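Folding laundry, two fingers at a time

Filed under: Manipulation, Household
23 August 2021

Vilja Peltonen wrote to me after the July post on dishwashers with a short question: which chore would I bet against for the longest? I said laundry, and she asked for something better than a one-word answer. So this is the longer version, with the caveat that I work on fixtures and end effectors for a living and have the biases that go with it.

First, a definition. By "doing the laundry" I mean the part after the dryer. The washing itself was automated before I was born, and the remaining work is getting clothes from a heap into a state where they can go in a drawer. In an industrial laundry, part of that is solved as well. Flatwork goes through a feeder, an ironer and a folder, and the operator's job is to find two corners and clip them in. Note what the human is still paid for. The folding is easy once you know where the corners are.

Why a T-shirt is worse than a bedsheet

A sheet is a rectangle. A T-shirt has a neck hole, two sleeves, a hem that is two layers deep, and an inside and an outside that can trade places. A two-finger gripper that closes on the hem may pick up one layer or both, and the two cases look nearly the same from outside. If it has one layer, lifting opens the shirt like a bag. If it has both, lifting gives you something you can lay down flat. People sort this out by rubbing thumb against finger, and we do it without noticing.

The other difficulty is that cloth has no pose in the sense a rigid part does. At Plorkau, where I spent six years on pick-and-place cells, a part had a position and an orientation, and if the camera reported both correctly the pick was most of the way done. A dropped shirt has as many configurations as you care to count. You can't teach it as a list of poses.

The support surface matters too. Most demos use a rigid table with a plain, contrasting top. Most people I know fold on the bed, which is soft and gives way under the fingers, and the bedspread is often patterned. White on cream is about the least helpful contrast you could ask for.

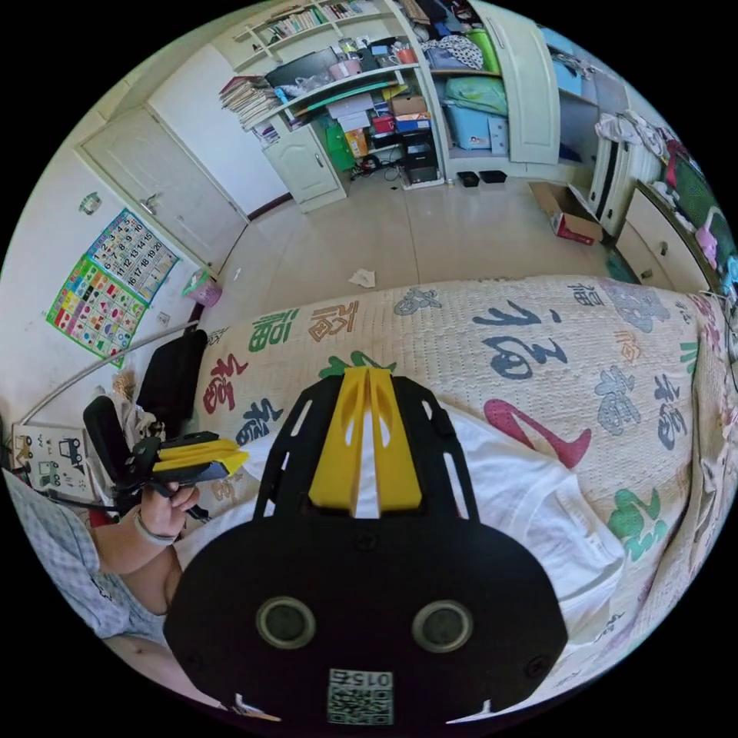
Two hands or one

I have gone back and forth on this. A single arm can fold a shirt if you let it use the table as its second hand: pin by gravity, drag, lift, lay over. I tried it in a test cell with an old six-axis arm and a pair of printed fingers. Over 200 attempts with the same cotton shirt, starting flat and face down, it made an acceptable fold most of the time. Starting from a heap, I stopped the test early because there was nothing to learn from further failures.

With two arms the flattening step becomes possible. Lift by one point, find a second point low down, lift that, and the shirt is stretched between two grips and can be lowered onto a surface. This takes a person a second or two. On the two-arm bench that Britta Dreßler runs at Hudine, a full cycle from heap to folded took 400 seconds when she sent me the log, and a good part of that was regrasping. She expects to cut it a lot. I believe her, but a basket of clothes is a long afternoon at that rate.

On finger shape, Britta and I disagree. She wants a broad compliant pad to spread the load and keep knitwear from slipping. I prefer a thinner tip that can get under a hem without pushing the fabric ahead of it. My objection to the broad pad is that on a mattress the cloth and the thing below it move together, and a wide finger tends to collect both. Her objection to mine is that thin tips leave marks on anything delicate. We are both right about the other one's fingers.

The room is part of the problem

The Brouwer folding unit, which I have written up here before, avoids most of this by making the owner clip each garment to a rail. It folds nicely. It also leaves the owner with the part that takes attention, and it occupies the floor space of a small dresser. The Duma is the same idea with a different rail and a louder fan. I don't count either as a machine that does the laundry. They are presses with a user interface.

A machine that really does the chore has to go where the clothes are, and that means a bedroom. Bedrooms are tight. There is a bed in the middle, furniture along the walls and a strip of floor to move in, and that strip is where slippers, toys and boxes end up. A mobile base that needs a clear path 8 hours a day will not get one.

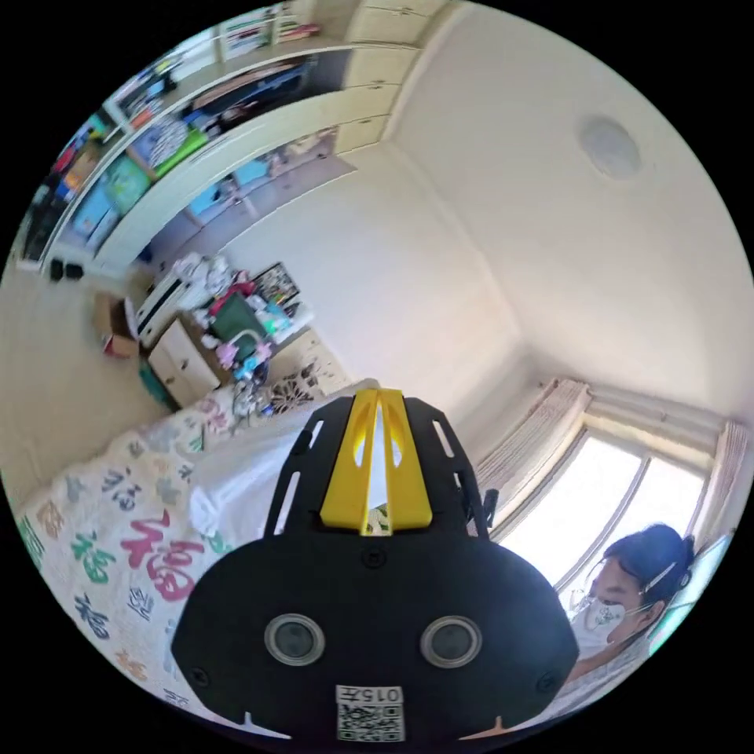

Reach is the second constraint. To fold in the middle of a double bed, an arm on the floor beside it needs a long horizontal extension at a low height, which is the worst posture for stiffness and for payload. Payload is no issue with a shirt. Stiffness is, if you want to place a sleeve within a finger's width of where you meant to. You can compensate with vision, provided the arm isn't blocking its own view, and it usually is.

Then there is putting things away. Wardrobe doors swing, drawers stick, and a neat stack of folded shirts is an unstable object that shears when you pick it up from the side. I have yet to see a demo where the stack goes into a full drawer.

So, Vilja: flat towels from a known pile, on a table, I would accept as working now, if slow. Shirts from a heap on a table I would call a lab result. Shirts on a bed, in a room somebody lives in, then into the drawer, I would still bet against, and I'd put my own money on it for a good while yet. Socks I will leave for another post, as I haven't run the pairing test on anything except black ones.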